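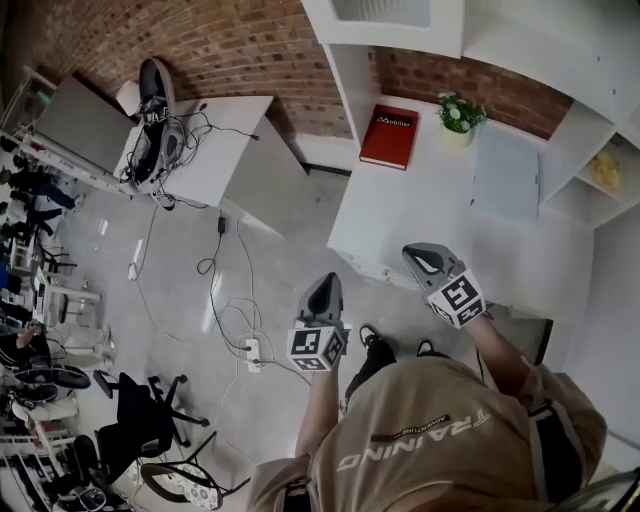 Light gray concrete floor and white desk, back wall.

Voltdale Wind Ensemble: parts, pitch and seating for the February program

December 12, 2022

The February program is now fixed at four works, with a running time of 72 minutes excluding the interval. The order is the Ollar Suite, the Painemal Dances, the short Trostau overture and, after the interval, Imani Mbeki's Second Symphony for Winds. The overture was moved from the opening slot at the request of the horn section, who would otherwise have gone straight from it into the high passages of the suite.

Parts for the symphony were sent out last week as PDF files. Players who printed theirs before the corrected set was posted should check the footer on page one. The corrected set reads "rev. B" and the earlier one has no footer. The differences are as follows. In clarinet 2, measure 281 now has a written B flat in place of B natural. In bassoon 1, the tenor clef begins one measure earlier. In all percussion parts, the repeat at rehearsal letter M has been written out, so measure numbers after that point no longer match the old copies. The final measure is 472 in every part.

The composer has also supplied metronome marks for the slow movement, which had only "Lento" in the first printing. The opening is quarter note = 52, and the middle section is quarter note = 60. The return is at the opening tempo, with no ritardando into it. Please pencil these in before the first full rehearsal.

Tuning will be to A = 441 for the whole program. The vibraphone cannot be adjusted and was measured at 441.5 in the hall at normal temperature. Oboes should give the A from a tuner set to the agreed figure. Flutes have tended to sit high in the last movement of the Painemal Dances, and a second tuning note will be given before it.

Seating changes slightly. With 31 players on stage for the symphony, the low brass move to the left riser behind the saxophones, and the double bass stands next to the tuba. Timpani stay at center rear. Percussion 3 needs a clear path from the tam-tam to the bass drum in the eight measures after letter R, so instrument cases must stay offstage. Players not needed for the overture should leave by the right-hand door during the applause.

Zlata Holovko will lead the sectionals for double reeds and horns. Both will start at letter F of the symphony and work back to the beginning. Bring both the suite and the symphony; the dances will be left for the full rehearsal.

Corrections to the parts should be sent to the librarian with the part name, measure number and beat.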